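Talk notes, Thursday slot, Grorholm hall. "Flowers on your desk, 7 minutes"

Start: hands up who's had a bunch die in its wrapper by teatime. Wait for laughs. Move on.

Main point - you don't need a vase. Bottle, jug, jam jar, whatever's clean. Metal water bottle is good, heavy enough once its filled, narrow neck keeps stems together. Big bunch though, split it. Half in the bottle, half in a mug. Say this twice, people forget.

Order of doing it. Clear a patch of table, cloth down. Bottle open and standing up BEFORE you pick up the flowers. Hold the bunch low, by the stems, not round the heads. Mention the Wallin office, petals in the keyboard. (skip if running late)
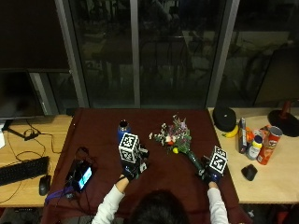
Should the plastic stay on once they're in water? Take it off, it traps damp round the heads and the petals go brown.

Next bit, cutting. Slanted cut, a thumb's width off the ends. Sharp scissors. Strip any leaves that would sit under the water, they rot and it stinks. Fresh water evry other day, rinse the bottle out as well.

Where to put them - away from the fruit, bananas especially, they give off gas and flowers go over quicker. Not on top of a radiator. Not next to the mouse hand, you WILL knock it.

Plug the Nililside swap table, 60p a bunch, bring own bottle. Then questions. Stop at 7 mins even if mid sentance.

Contact the Plondon Flower Club | © Plondon Flower Club | Back to top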